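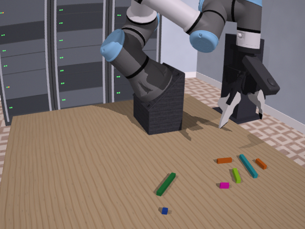 Leave it alone for a year before you sand anything, one reader wrote to us in January, after we asked for advice on old wooden tables. The letter went on for a page and a half. The writer had bought a dining table at a house sale, stripped it the same weekend, and regretted it by spring. The stains that had looked so bad in the seller's garage would have been hidden under plates most of the time, and the old finish had been tougher than anything that went on after it.

We got a lot of mail like that. People have strong feelings about tables. A couch gets replaced and a bed gets covered up, but a table stays in plain view and collects the record of everything that has been set down on it. Many of the letters described damage in detail, with the year it happened and which child was responsible.

So we spent part of the spring asking people who repair furniture for a living what they do with a tired tabletop, and what they wish the owners had done first. Most of the visits were in and around Linholm, where there are still three repair shops within a short drive of each other. The oldest, Turunen, takes in over 50 tables a year. About the rest of its business the shop was polite and vague.

Start with the finish

The first thing every shop wanted to know was what is on the wood now. Owners often have no idea. They say "varnish" for anything shiny and "oil" for anything dull, and plenty of dull tables have a hard film on them.

A simple check is to put a drop of water somewhere out of sight, wait a few minutes, and wipe it off. On a sealed surface the drop sits up and leaves nothing behind. If the wood darkens under it, the finish is thin or worn out, or was only ever oil or wax. The mark should fade as it dries.

Shellac is the one that causes the most grief. It was common on older furniture, it looks beautiful, and it does not like alcohol. A spilled drink can soften it, and so can some spray cleaners. Turunen tests with a cotton swab and a little denatured alcohol on the underside of the top. If the swab gets sticky, it is probably shellac, and that is good news for a repair, as new shellac will melt into the old coat and bond to it. Varnish will not do that. A patch on a varnished top usually shows at its edge, so the shop prefers to do the whole surface.

White rings

White rings came up in nearly every letter. They are moisture caught in the finish, and they sit higher up than most people think. The wood underneath is often fine. Dark rings are different. Those have gone through to the wood, and fixing them can mean stripping the top and bleaching the spot.

For a white ring the repairers start with time. A fresh one may clear in a day or two. After that they try gentle heat: a folded cotton cloth over the mark, an iron on low with the steam off, a few seconds of contact, then a look. Readers also suggested mayonnaise, toothpaste, and cigarette ash. The first is an oil and the other two are mild abrasives, and all of them have worked for somebody. Toothpaste will also take the gloss off a good finish and leave you with a dull circle in place of a white one.

What to clean with

A damp cloth and a dry cloth. That was the whole answer at two of the shops. The third allowed a drop of dish soap after a greasy meal.

Polish got a cooler reception. Silicone sprays make a table look wonderful for an afternoon, but the residue can get into cracks in the finish and cause trouble for whoever tries to recoat it later. At Ginura, a small workshop on the river side of town, there is a sink, a scrub pad, and a solvent can set aside for tables that have been sprayed every week for years. It adds most of a day to the job.
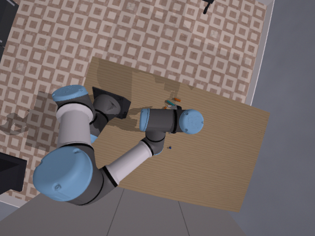
Oil is a separate matter. An oiled top does need feeding, though less often than the label on the can suggests. The usual mistake is to put on too much and walk away. Whatever the wood has not taken in after 10 minutes or so should be wiped off, all of it, or it will turn gummy and hold every crumb. Rags with drying oil on them can heat up and catch fire on their own. Lay them out flat outdoors until they are stiff, or put them in a metal can of water with a lid.

Cracks, cups, and winter

Solid wood moves across the grain. It gets wider in a humid summer and narrower when the furnace is on, and a good table is built to let it. Trouble starts when somebody decides to help. Ginura has seen tops screwed tight to the frame to stop a wobble, and tops with steel plates across the bottom to pull out a bow. Both kinds came in split from one end.

A seam that opens in winter and closes by June can be left alone. Filling it while it is open is a bad idea — the filler has nowhere to go when the boards swell back.

If a top has cupped, check whether both faces are finished. Often the underside was left bare, so it takes on and gives off moisture faster than the top. Sealing the bottom will not flatten the board by itself, but it slows things down.

When to pay for it

Prices vary so much that we decided against printing a chart. Zudel, the largest of the Linholm shops, will not quote from a photo and asks to have the table in the building for seven days before it starts. That lets the wood settle to the indoor air. Customers do not love this, and the shop says a few of them go elsewhere every year.

Veneer is the clearest case for a professional. It is thin, sometimes thinner than a business card, and a power sander can go through it before you notice the color change. Loose legs are a job many owners can do at home, if they take the joint apart and scrape out the old glue first. Squirting new glue around the outside does very little.

As for the reader with the page and a half, the table is still in use. It has a wipe-on varnish now, three coats, and a burn near one corner from a fondue pot.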